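From the Presbridge Neighbors' Newsletter
The fruit bowl swap is back, and the plums are early

If you were with us last year you'll remember how the swap began, with Ermelinda Bettencourt standing at her gate in Umley Lane, trying to give away more plums than any one household could possibly eat, and people going home for their own extra lemons and rhubarb so they'd have something to hand back to her. It was such a pleasant afternoon (and such a sticky one!) that we did it again in the fall, and now here we are with a proper table at the Zaidi Hall and a sign-up sheet that has gone to a second page.

The way it works hasn't changed. Bring whatever you have too much of, whether it came off a tree, out of a garden bed or from that moment at the market when a whole crate seemed like a sensible idea. Set it down on the long table, take home something different, and stay for a glass of tea if you have the time. There's no weighing and no keeping track. If your own yard gave you nothing this year, come anyway, and bring a jar, a recipe or just yourself.

A few words on ripeness, which took up a good part of our May meeting. Strawberries should be picked the same morning if you can manage it, and please don't wash them before you bring them. Avocados can come hard as stones, and a paper bag with a banana in it will bring them along in a few days. Grapes travel best left on the bunch. Catarina Frade has also asked me to mention that figs bruise if you so much as look at them, so a shallow box lined with a dish towel is the kindest way to carry them.

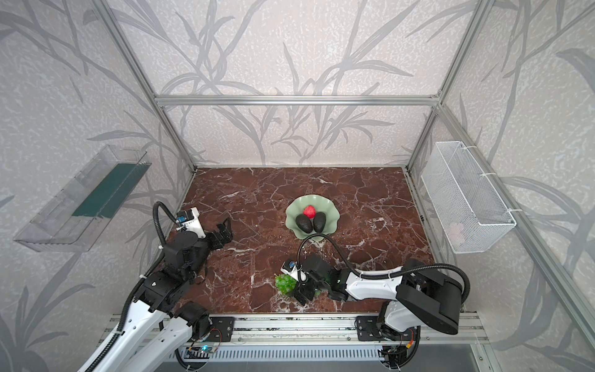
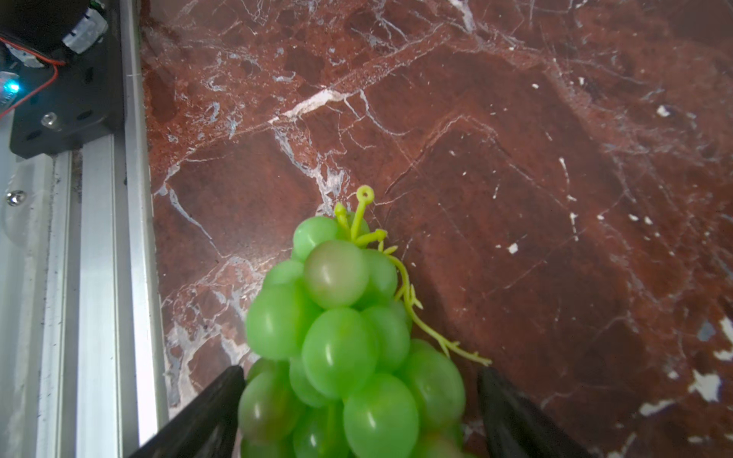
Sylvie Sawatzky wrote in to say that she would love to see the swap start an hour later, as the early birds had all the apricots last time and she came away with three turnips and a very nice conversation. She also wonders whether we might keep a small basket aside for people who work mornings. I think that's a lovely thought, Sylvie, and we'll try it this time and see how it goes. The start will stay where it is for now, but the basket will be under the window, and I'd ask everyone to leave it alone until noon.

We still have 30 paper bags left over from the fall, and more would be welcome, along with egg cartons for the smaller berries. Arnaldo Azevedo is collecting them on his porch, and you can leave them by the blue door any time, even if he's out.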